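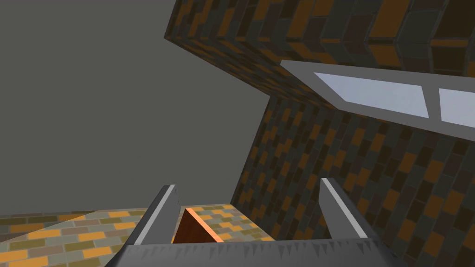
*Enda Hegarty*

I've had the same argument about money every September since I joined Tamiru, and I'm going to have it here too, where I can't be interrupted. We should spend on simulation before we spend on arms!

Our budget for gripper work this year is 3510 pounds. The Fosmont quote would swallow nearly all of it, and what we'd get is one gripper, one cable and a long wait for spares. Hawi Ambaye wants it signed by the end of the month. I like Hawi, and I do see the appeal (there's nothing like having the real thing on the bench), but I think she's wrong.

Look at what the rendered version gives us already: two fingers, a little brown wedge, a patterned brick floor and a wall with a window in it, all tipped at a silly angle. If the fingers go through the floor I swear a bit and start again. Try that with hardware and you're on the phone to Fosmont.

So my plan is 900 for a better graphics card and six months of somebody's Fridays to build more rooms and more awkward shapes. Then we buy the gripper, knowing which fingers we want. Last time we guessed, and the wrong set is still in a drawer at Edbridge.

Yes, rubber behaves differently on a real table, and friction in software is a bit of a fib. Keep some money back for that. Just don't spend it first.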